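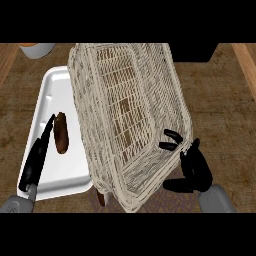 Open day talk – speaker notes
Main room, second slot, 2nd October
Aim for twenty minutes, leave ten for questions

Before I start
Check the clicker. Water on the left side of the lectern, not near the laptop. Ask for the lights at the back to go down one notch only, people want to take notes.

Hello and thanks
Welcome, and thank you for coming all the way out to Gredanham. Thank Wanpen Suwannarat for running the sign-in and for the tour groups, which she put together in two evenings. My name is Paweena Boonyarit, I work on the two-arm tasks at Horo, and I have been looking forward to this for weeks!

Quick show of hands: who has been on the floor tour already? (If most have, skip the map.) Who has ever carried a laundry basket with one hand and tried to pick up a sock with the other? Good, then you already know what this talk is about.

Where the task comes from
Start with the kitchen story. My aunt tips a basket toward herself with one hand and sorts with the other and talks on the phone the whole time. She has never once thought about which hand does what. I stood there with a cup of tea and thought, I want to see our arms do that.

So that's the job. Two arms, one table, a tray, a basket, and small brown things that have to go where they belong. The right arm has a hand with fingers and looks after the basket. The left arm has the long thin finger and works down at the tray. I love this split. It looks lopsided and it is, and so are people.

(Slow down here. Last rehearsal I rushed this part.)

Why we do it in simulation first
All of the practice runs are in Plidex, our simulator. You are going to see the real cell after lunch, but the learning starts on the computer, where a dropped basket costs us nothing and the table resets itself in the time it takes to blink.

For today's version we kept 3,629 practice runs. Of those, 1,153 have the basket tilted at some point, and those are the ones I find myself watching over and over. Say the numbers slowly, then go on, don't explain the whole spreadsheet.

The basket
This was the hard part and I want to spend real time on it. A woven basket is a lovely object and a pain to simulate. The sides are a dense weave, the floor is an open lattice, and you can see through the gaps to whatever is darker underneath. Our first model was a plain box with a picture of weaving stuck on it. The arm did very well with that and learned almost nothing of use.

Then there's the rim. To tip the basket the hand has to clamp it, fingers over the top and thumb along the outside. Hold up my own hand and do it with the brochure box. Ask them to try it with their notebooks – this got a laugh last time and it wakes everybody up.

Once the basket is up it also gets in the way. It's big, it covers part of the table, and it can hang over the edge of the tray. A brown piece near the bottom of the basket can end up half hidden under the rim. From a camera looking straight down, half hidden is a real problem. The program has to remember that there was something there.

The tray
Shorter section. White tray, rounded corners, raised rim. The piece on it is long with rounded ends and slightly shiny. On our team we have argued over whether it's a sausage or a potato. Let the audience vote. (Nakpan team says potato. I am with the sausages.)

What matters is the approach. The finger comes in low across the tray and ends up right beside the piece, almost touching. Too far and the piece rolls. Too short and the arm just pokes at the air, very politely, for as long as you let it. Getting that last little distance right took most of the summer, and I still get a thrill every time the tip slides in next to it.

What you'll see in the demonstration
Groups of ten, please follow the colored tape. Each run is short. We'll reset between groups and we'll try to move the tray so that you don't all see the same thing. You are welcome to suggest a position for it, within reason.

It may fail. Say this clearly and cheerfully. If it does, stay and watch, the failures are where I learn the most, and Wanpen can pull up the matching run in Plidex on the side screen so you can compare.

If there's time
The bump test: 600 runs where we nudged the basket while it was held. Don't go into the grip force part unless somebody asks. Do mention that the hand recovered in 357 of them, and that we had hoped for more, and that the new rim model went in after that test so I can't wait to run it again.

Questions I expect
Why two different hands? Because we wanted to learn what each is good at, and the thin finger fits in beside things where a full hand would not.
Could one arm do it? Slower, yes. Put the basket down, pick the piece up, and so on. Come and ask me at the table, I have drawings.
When will it be in my house? Smile. I don't know, and I won't guess.
Can students visit? Yes! Sheet is by the door, write clearly.

End
Thanks again to Wanpen and to the Nakpan team. Lunch is across the yard, first demonstration group meets by the blue door when they've eaten. Leave the last slide up with the room plan on it.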